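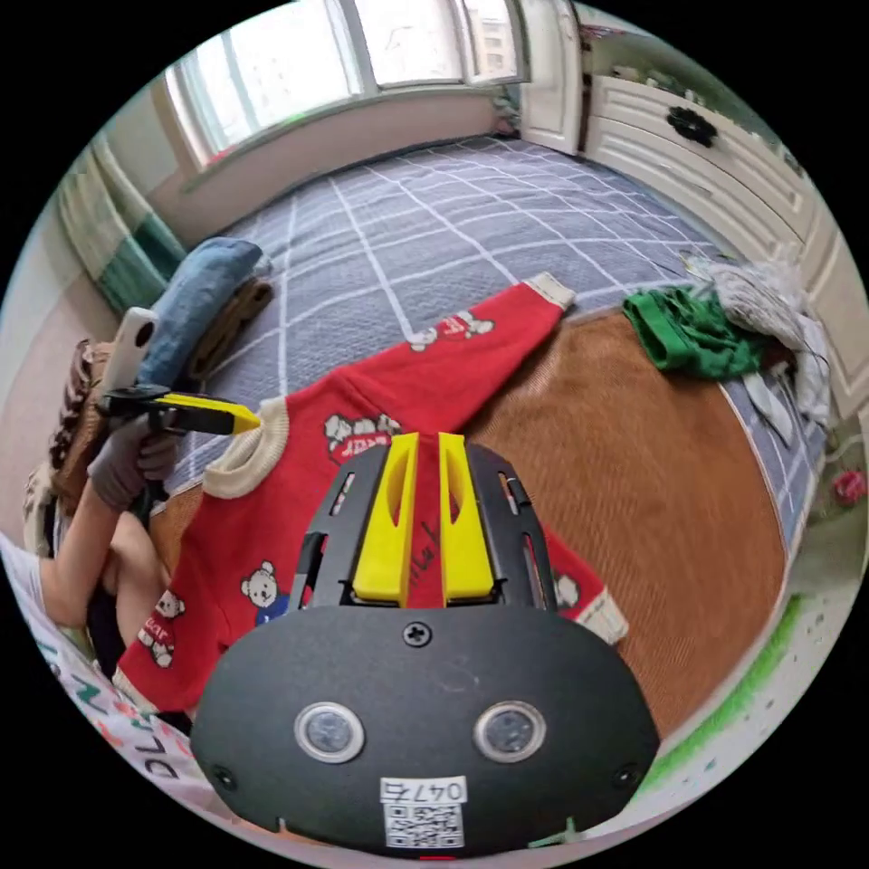 Attachment 1: red sweater on brown ribbed mat, unit 047f in front, second gripper at left.

Ticket: Pose drift on two-hand garment folding episodes
Component: Wudier handheld grippers / Riretard trajectory export
Opened by: Graciela Farías
Status: Open, workaround in place

Summary
Replay of the sweater folding set fails the consistency check in 39 of 103 episodes. The relative pose between the two grippers drifts during the sleeve fold, then jumps back when the hands separate. Single-hand episodes from the same units pass.

Expected
Relative pose error under 7 mm for the full episode.

Observed
Error grows to roughly 20 mm while both grippers are low over the garment. Jaw width signal is clean throughout. Timestamps are monotonic on both units.

Log

Entry 1. Re-exported all failed episodes with the current Riretard build. Same episodes fail, same segments. Export is deterministic, so the fault is upstream of it.

Entry 2. Swapped left and right calibration files on purpose to rule out a mix-up. Error got much worse. Original assignment is correct. Restored.

Entry 3. Plotted tracked feature count against error. Count drops when the view is mostly garment and mat. The tracker keeps points on the bear prints and treats them as fixed. When the sleeve is folded over, those points move with the fabric and pull the pose with them.

Entry 4. Masked the garment region and re-ran tracking on ten failed episodes. Eight pass. The other two still lose track over the ribbed mat, where the texture repeats and matches slip by one or more ribs.

Entry 5. Raised the feature cap from the default to 1,000 per image and kept the mask. Both remaining episodes pass. Processing is slower but acceptable for offline use.

Workaround
Run with garment mask on and the higher cap. Do not use the unmasked poses for policy training – the fold segment is the part the Kang baseline is scored on.

Still open
Full re-run of the failed set. Mask quality on plain garments not checked. Need to know if the Jonov loader reads the new pose files without a version bump.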